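Somboon Institute
Laboratory Practice, Unit 13: Glassware on Stands
Instructor: Soledad Escobar

Glass vessels with a narrow side tube are easily broken during storage and transfer. The tube is the weakest point and must never be used as a handle. Students are expected to support the body of the vessel at all times and to set it down slowly.

Clear acrylic stands are used throughout this unit. Before placing a vessel, check each plate for cracks, smudges and dried residue. Plates may be wiped with a soft damp cloth. Paper towels scratch the surface and are not permitted.

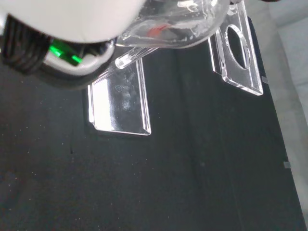

Where a plate has an opening, the vessel should pass through it without force. Glass that binds against an edge is to be withdrawn and tried again at a different angle.

Allow 30 minutes for the practical exercise. Written reports, not to exceed 241 words, are submitted to Anong Boonchu in Room 40. Chipped glass must be reported before leaving the laboratory.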